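New Hire on the Second Floor Works Mostly in the Kitchen

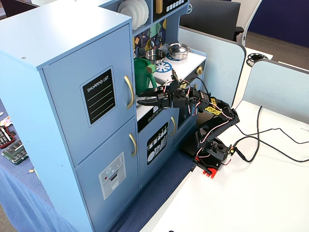
The Fidus arm at its station on the second floor, with the green pitcher within reach.

If you have walked past the gray dividers lately and heard a small motor thinking hard about a pitcher, you have met Fidus. It came to the Clasley office in July, it is bolted to a red base, and it has a better kitchen than the one the rest of us share. Its refrigerator has gold handles. Ours has a note about the smell.

Fidus is the trial run for the Lozano project, the one you heard about at the all-hands and possibly forgot by lunch. The plan is to put arms like it on the sample benches downstairs, where 12 of us spend our days moving containers from one spot to another spot and writing down that we did. Before it gets anywhere near a sample with a customer's name on it, it has to practice on things we can afford to drop. Hence the toy stove, the pot with the lid, and the pitcher, which Segundo Cusi says has now been on the floor more often than the carpet tiles.

Segundo used to run the morning shift on bench 3. Since July he has spent his mornings teaching the arm and his afternoons back on the bench, and he has opinions about both. Teaching means guiding it through the same move until it can do the move on its own, then shifting the pitcher a couple of inches and starting over. The target for the trial is 800 recorded attempts. "I have moved containers for years and never once had to explain it," he told me. "Now I lie awake wondering how I know where a handle is."

His wrists feel better, he says. His patience is under review.

The question everyone asks, usually while pretending to look at the tiny oven, is what happens to the bench jobs. I took it to Teófilo Restrepo, who runs operations and who answered it standing up, on his way to something else. No positions go away under the trial. If the arms do make it downstairs, the repetitive moves go to them first, and bench staff shift toward checking results, handling the odd cases and fixing whatever the arms get stuck on. He expects that last part to be a lot of the work in the beginning. He also said that job descriptions will be rewritten before any equipment is moved, and that people on the bench will see the drafts. I wrote that down and read it back to him, and he said yes, so there it is in the newsletter.

What he could not tell me was what the new jobs pay, or whether the shift bonus survives if the arms end up covering part of the early shift. Both are on the list for the next staff meeting. Bring your own questions too, and maybe a chair, as the last meeting ran 49 minutes past its slot and most of that was about parking.

A few things have changed already. The early crew now starts with a handover sheet in place of the whiteboard, so that the Lozano team can see which moves come up most often. Opinion is divided. The sheet is tidier, but the whiteboard had the cartoon of the centrifuge, and the sheet has a box labeled "exception type." Nearly everybody writes "other."

Anyone from the bench can book half an hour with Segundo to try teaching the arm. Sign up on the clipboard by the stairs. You don't need to know any programming, but you do need to keep your coffee off the white table and your hands clear while it is moving. Please don't rearrange the cookware between sessions. Someone moved the pan last week, and a whole morning of practice had to be done again.

Suggestions for a better name than Fidus go in the usual box. "Brundusard" has been submitted several times in the same handwriting and will be considered once.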